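The Plastic Bag Is Not the Lazy Choice

Every few months a customer writes to our small shop that we should be ashamed of our mailing bags. The letter is usually polite. It says that a serious company sends things in a cardboard box, with paper inside, and that a plastic bag shows we do not care. I have answered this letter many times, and now I would like to answer it one time in public.

I pack orders for Venetti, a shop that sells knitted things: scarves, socks, some blankets for babies. In April we sent 303 parcels. Of these, 291 went out in a plastic mailing bag and the other 12 in a box. A scarf does not break. It does not need walls around it. What it needs is to stay clean and to stay dry on a wet doorstep, and a thin bag does both of these jobs very well.

Before the bags we used boxes from Favton, in three sizes, and none of them was the right size. We filled the empty space with paper. Then came the tape, and then the box went on the shelf with its corners sticking out, and by noon the shelf was full. I remember carrying them to the post counter in four trips. Now I carry one crate, sometimes two, and the bags lie in it as they like.

The bench matters as much as the bag. A good one has a place for the parcel that waits, a flat place where the parcel is measured or scanned, and nothing else that a sleeve can catch. I have seen very expensive packing rooms where people still put the label roll on top of the scale.

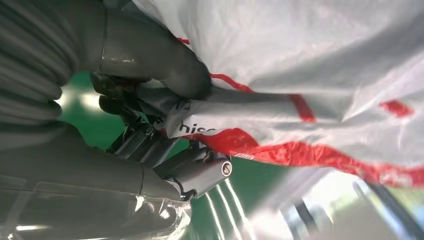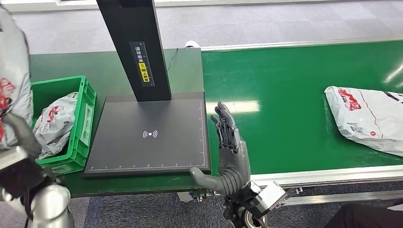

I admit that the bag has its faults. It wrinkles, and a wrinkle under a barcode is a small disaster. You must press the label flat with the side of your hand, from the middle to the outside, and you must choose the smooth part of the bag and leave the printed part alone. When the bag is too large for the thing inside, the corner folds over and hides half of the address. We lost two parcels in this way in our first year, and both times it was my label.

There is also the question of what happens to the bag afterwards. Here the customers are partly right. Our town does not take this film with the household recycling, and many people simply throw it away. We changed to a bag from Haque with a second strip of glue, so it can be closed again and used for a return – or for sending something to your aunt. I cannot say how many people do this. I do it myself, and I have one bag that already traveled to Histau and back.

What I do not accept is the idea that a box is honest and a bag is cheap. A box with one pair of socks in it is mostly air, and somebody has to drive this air across the country. The person who opens it feels that they received something important, I understand that. But the feeling lasts as long as it takes to cut the tape, and then there is a box to flatten in the kitchen.

So please keep writing to us. If you buy a teapot from us one day, I promise you a box.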